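Saying no to work you used to say yes to

Oct 23, 2024

In March I stepped down as team lead at Lavell after six years and took a role with no direct reports. A few people have asked how that went, so I'm writing it down.

The short version is that I was tired and had stopped being useful. The team had grown to 36 people across two sites, and my calendar had filled up with meetings I attended out of habit. I went back through one quarter and found 174 of them. I could remember a decision coming out of maybe a handful.

I had always told new leads to delegate. What I did myself was hand over a task and then check on it twice a day, which is a different thing. When we took on the Skerarel contract I wrote the schedule, rewrote somebody else's budget and sat in on every supplier call. The work got done on time. Two good people asked for transfers afterwards, and one of them told me plainly that she hadn't made a decision of her own in months.

I didn't take that well at first. I spent a week putting together arguments in my head about deadlines and risk. Then I asked her what she would have done differently on the budget, and her version was better than mine.

After that I tried a few changes. I stopped going to the supplier calls. I moved our Monday meeting to once a fortnight and let other people run it. I kept a list of every question that came to me and wrote beside each one whether it needed me at all. Most of them didn't. By the end of the summer (ours, so February) I could see that the person doing the scheduling should have my job, and I told my manager so.

The handover was harder than I expected. For the first month I still read every message in the team channel. I drafted replies and deleted them – not always, I sent a couple I shouldn't have. The new lead was polite about it. I muted the channel in the end, and that helped more than any of the books I'd bought.

I've kept three habits from that time. I ask what somebody plans to do before I say what I'd do. I leave a day before answering anything that annoys me. And I book an hour on Friday with nothing in it, which gets used for thinking about half the time and for email the other half.

I do miss parts of it. I liked being the person who knew what was going on, and I'm still not used to hearing news second-hand.

Next month I'll write about the Pasaribu workshop and what I thought of their feedback exercises.
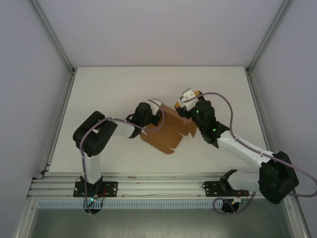 Cardboard, three times over

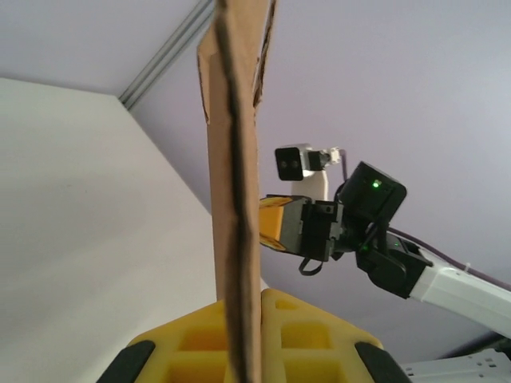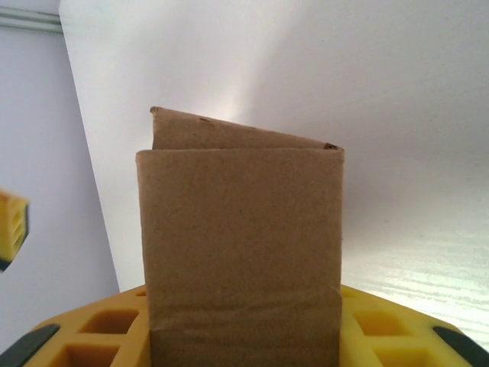
3 min read

Filed under: Leadership, Work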